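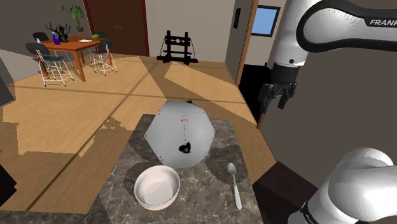 A round white bowl and a spoon on the counter

How to Keep Score at Your First Soccer Match
by Gunvor Öberg

My uncle taught me to keep a match notebook when I was small, and I still can't sit through ninety minutes without one on my knee. It's a lovely habit, and so easy to pick up – all you need is a pencil and a page with a line down the middle!

Put the home side on the left and the visitors on the right. Under each name, write the starting eleven by shirt number, goalkeeper first, and leave a wide margin beside them for substitutions.

Once play begins, write the minute first and the event second. A goal by number 12 just before the break goes down as "44 G 12". I use G for a goal, Y for a yellow card, R for a red, and a small arrow for anyone coming on (my arrows get very wobbly late in a close game, and I can still read them). Corners get a tally mark at the foot of the page.

Don't try to write down every pass. I did that at an Ellesville home game one July and missed both goals, one of them a beauty from outside the box.

At halftime, copy the score into the middle and put a box around it. When the final whistle goes, add the result and the attendance if they announce it – my last page says 3106 – and then a line or two about how the game felt. Those are the bits I go back and read in winter, usually with the radio on.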